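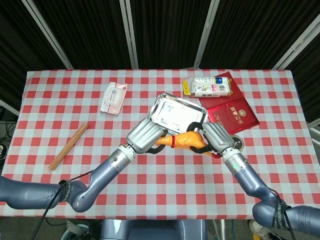
How do you wash a checkered cotton tablecloth so the red does not go into the white squares?
Wash it alone in cold water with a mild detergent, take it out as soon as the cycle is finished, and dry it flat or on a line out of the sun.

Thread: Red and white checkered tablecloth, first wash

wimarura_home
I bought a red and white cloth for our long table and I am afraid of the first wash. My last one became pink in all the white squares. The label says only "wash with similar colors," but it has two colors, so which one is similar? It must be ready for Saturday, we will be 8 people.

Owusu
Cold water, alone, short program. I have done this with the same cloth for more than 5 years and the white is still white. Put it in the machine when you are at home. If it stays wet and folded inside for some hours, the red can move.

prurkix228
I do not agree with the machine for the first time. I put mine in the bathtub with cold water and one cup of vinegar, and I leave it for the night. The vinegar fixes the red.

Owusu
Vinegar does not fix the dye in cotton that is already dyed. I know many people say it. And to leave it for the night in the water is exactly what I would not do, the loose red has all the time to go into the white.

prurkix228
My grandmother did it so and her cloths were beautiful. But okay, maybe they were only good cloths.

Brurna
Before anything, make a small test. Wet one corner and press it with a white paper towel for a minute. If the towel is pink, wash by hand in cold water and change the water until it stays clear. If the towel is clean, you can use the machine. I also put in a color catcher sheet, but I am not sure how much it helps.

wimarura_home
Thank you, I did the test. The towel was a very little pink on one side. So by hand?

Brurna
Yes, by hand this time. Do not twist it. Roll it in an old white towel and press.

Owusu
And iron it from the back while it is a bit damp. The folds from the package are the hardest ones.

wimarura_home
I changed the water four times and the last one was clear. It is on the line now and the squares look white. The hem has become a little wavy at one end, does this go away with the iron?

Owusu
Usually it does. Pull it gently with your hand before you iron, not during.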